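The Year I Finally Switched the Dog's Food

I grew up in a house where the dog ate whatever we ate, plus the crusts. Our old mutt lived to a ripe age on meatloaf and luck, so when I got a dog of my own I figured feeding her would be the easy part. Ha! Eleven months in, she'd gone off her kibble completely and I was standing in the pet aisle at Kelmendi reading labels like they were mystery novels.

I'd picked the first bag, I'm a little ashamed to say, for the color. The second was on sale. By September I had talked to my vet, my neighbors and a very patient clerk, and they all told me the same thing: pick one food made for her age, and change over slowly (slower than you want to, if you're me and hate having two bags going at once).

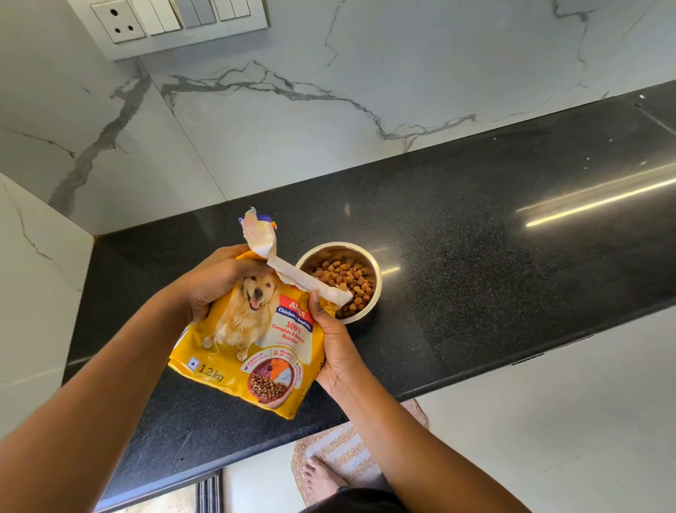 How long should a switch to a new food take?

Plan on a week or so, mixing in a bit more of the new food each day, and longer if your dog has a touchy stomach.

We took eleven days. She picked around the new pieces at first, then started eating those and leaving the old ones on the kitchen floor for me to step on.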